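4.3 Setting out the welcome table

1. Wipe the tabletop and let it dry.
2. Stand the sign holder near the far left corner, facing the chairs. Slide the printed sheet in from the side.
3. Lay the stickers in a row across the far part of the table, to the right of the sign.
4. Put out one bottle and one mug per visitor. Coasters go flat, within reach of the mug handle.

Note: Stickers come in packs of 300. Open one pack at a time and keep the rest in the shelving.

Caution: Keep drinks away from the sheet. The ink runs. Replacement sheets are ordered from Clarndale, 12 to a set.

Drinks bottle, cap on:

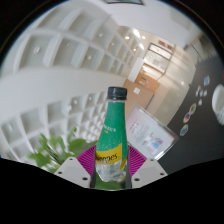
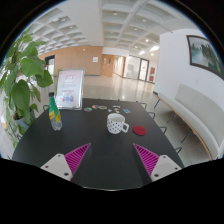
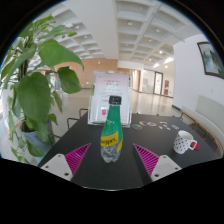 5. Check the table every 2 hours and top up the stickers.
6. At closing, empty the mugs and return unopened bottles to the Zurkia cabinet. For a missing key, ask Miyuki Nishimura.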